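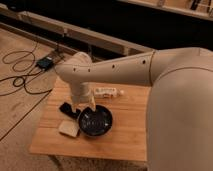 Which gripper should a shared bench use for small household objects, the Plesetti or the Widov?
The Plesetti is the better default for mixed objects. The Widov should be kept for rigid items with parallel sides.

Bratness Equipment Forum > Arms and End Effectors > Plesetti and Widov fingers, combined results

bench_coordinator
Members were asked to submit grasp logs for both finger sets on the same arm and the same controller settings. Submissions are now closed. The combined set contains 471 attempts, of which 112 were recorded as failures. Most failures involved thin or flat objects. Rim grasps on bowls and pans were the next largest group. Please post corrections to the logs in this thread and do not send them by private message.

kestrel_lab
Our site submitted 200 of those attempts. We request that the rim grasps be reported separately. Approach angle was left to the operator, and two of our operators preferred to come in from the back of the board. This affects the result more than the choice of fingers does.
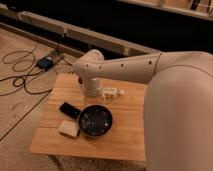 We also logged the soft items under one heading. A sponge tolerates several millimeters of position error and a cup does not, so a single success rate for the group has limited value. We can resubmit with separate headings if the coordinator will accept a revised file.

bench_coordinator
Revised files will be accepted from all sites. Please keep the original attempt numbers.

m_torque
I do not agree with the recommendation at the top of this page. The Widov fingers were tested with the force limit at the factory setting, and the manual advises raising it for smooth plastic. Our site saw far fewer slips on bottles after that change. Both products should be tested again before either is named the default.

kestrel_lab
The same force limit was applied to both sets by agreement. Raising it for one would no longer be a comparison under equal settings. We would support a second round with the limit tuned for each gripper, reported in its own table.

m_torque
That is acceptable, provided the table states the limit used for each object.

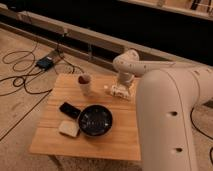 Page last modified: September, 16:40

berisha_annex
The Berisha site can take part in a second round. We have the Widov set only and would need the Plesetti adapter plate on loan. Our controller is one firmware version behind the others. Please advise whether we should update before testing.

bench_coordinator
Please update first and record the version in the header of the log. The adapter plate can be requested through the equipment desk using form 2.

m_torque
Does the log header have a field for fingertip wear? Ours were replaced partway through the first round.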